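The Blue One Again

Jocelyn Kowalchuk had folded the blue one so many times by March that she had begun to think of it as a colleague.

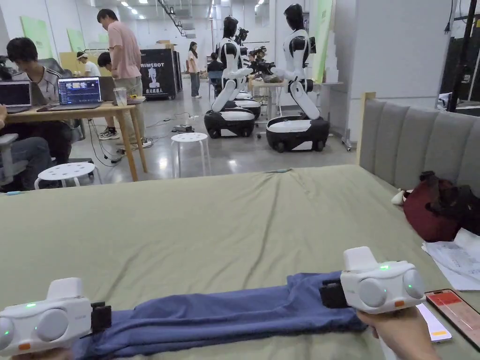 She had come to Wekimness to do the accounts, and had done them for most of a winter, until the morning Thérèse Thibodeau put her head round the door and asked whether anybody in the office was good at laundry. Jocelyn, who had brought up three boys and a husband, said she supposed she was. By lunchtime she had a gripper in each hand and was being shown how to squeeze.

It was a funny sort of job to explain to people. Her sister in Prarbridge had got it into her head that Jocelyn was teaching robots the way you would teach a dog, with biscuits, and Jocelyn had rather stopped correcting her. What you did was fold. You folded with the grippers and not your fingers, because the grippers were the nearest thing to what the machine had for hands, and everything they did was kept, every dip and tug and second thought, so that the machine might one day do the same with nobody holding on. The order was for 600 good folds. Hitent, who were paying, wanted them from as many different starts as possible, and they were very particular about the word good.

"Slower at the corners," said Thérèse, who had come up behind her with a mug of tea. "You're rushing the corners, love."

"I'm not rushing. I've done it before, that's all."

"It hasn't, though."

Jocelyn thought about that, and let go, and shook the thing out, and began again.

She had been dreadful at the start, if you want to know. The first afternoon she could barely pick up an edge. Your hands know so much that they never mention to you, and it was quite a shock to find how little of it came through a pair of jaws. With fingers you feel that you've got two layers when you only wanted one. With the grippers you had to look, and tilt your head, and look again, and by teatime her neck ached as if she had painted a ceiling. Thérèse had sat up with her that evening going through the lot, and out of all that afternoon's work they had kept 20.

"Twenty's lovely," Thérèse had said, with such conviction that Jocelyn went home quite pleased and only worked it out on the bus.

But it came, the way knitting comes. She learned to pinch a little way in from the end, so the cloth didn't slide. She learned to pull it taut before laying it down, and then to ease off, since a fold laid down under strain will always creep back open. She found that she talked while she did it, under her breath, in exactly the voice she had used when the boys were small and learning their shoelaces. Over we go. And along. And give it a little tug, there's a good lad. One of the young engineers had asked her, very politely, whether the talking was part of the method, and she had told him yes.

There had been a wobble in the middle of it all, when the people at Carrier, who looked after the storage, rang to say that a batch had gone astray. It was 300 folds, near enough a fortnight of her life. Thérèse had shut herself in the little kitchen with the telephone, and Jocelyn had stood outside pretending to rinse a cup. She was surprised by how much she minded. It wasn't the work so much as the thought of all those particular folds, the one where she had sneezed and the one where the sleeve had come right first time, simply not being anywhere. They were found before supper, under the wrong name. She had eaten two slices of somebody's birthday cake and gone back to it.

"Do you suppose it'll fold like me?" she asked now.

Thérèse blew on her tea. "How do you mean?"

"Well, my mother folded in three, and always turned the last bit under. I do it without thinking. I must have shown it that a few hundred times by now."

"Then I should think it'll turn the last bit under."

Jocelyn looked down at the blue cloth stretched between her two hands. Her mother had never had a washing machine until she was past fifty, and had not trusted it when it came. She would have had a good deal to say about all this, most of it about the state of the sheet.

"Corner's bunched," said Thérèse kindly.

"I can see it's bunched."

She opened the right-hand jaws a little, took a fresh hold, and went along again, slower this time, muttering.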